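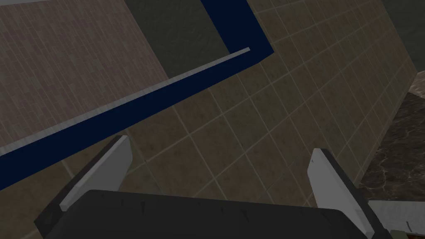 Teaching a Gripper to Tidy a Kitchen: What We Learned from 1545 Tries

Our group (me, Kidus Zeleke and Pacita Umali) spent the semester collecting demonstrations for a policy that picks things up in a simulated kitchen. I figured the training would be the hard part and the collecting would be the boring part. I was half right. It was boring, but it was also where nearly all our problems came from!

The setup was pretty simple. One of us drove the simulated arm with a handheld controller while the wrist camera saved everything it saw, along with the arm pose and how far open the fingers were. We built the kitchens in a scene tool called Prala, which lets you swap the tile, the counters and the cabinets between runs. I got way too into the marble counters. Pacita did most of the driving at first because she plays a lot of games and, well, I kept hitting the wall.

We recorded 1545 episodes and kept 1372. Most of the ones we threw out were mine, from before I figured out that twisting the wrist while reaching makes the view tilt like crazy. You end up looking at grout lines running off diagonally and you lose track of which way is down. Kidus wanted to toss every tilted episode. I wanted to keep them - the policy is going to end up in weird poses too, and it has to see a few to get back out. We argued about it over a lot of noodles and ended up keeping any tilted episode that still finished the task.

The other big headache was open-finger time. Our early episodes had long stretches where the gripper just hung there, wide open, while the driver was thinking. The first policy we trained copied that perfectly. It would drift up to the counter and stop. We trimmed the pauses, trained again, and the hovering mostly went away.

For testing we ran 100 trials in kitchens from the training set and another 100 in kitchens it had never seen. The new ones went worse, mainly on the dark counters, and we're still digging into why. Our advisor, Remedios Soriano, thinks we need more lighting changes. My next job is adding a lighting slider to the scene script, and Kidus is re-recording the dark counter episodes with slower approaches.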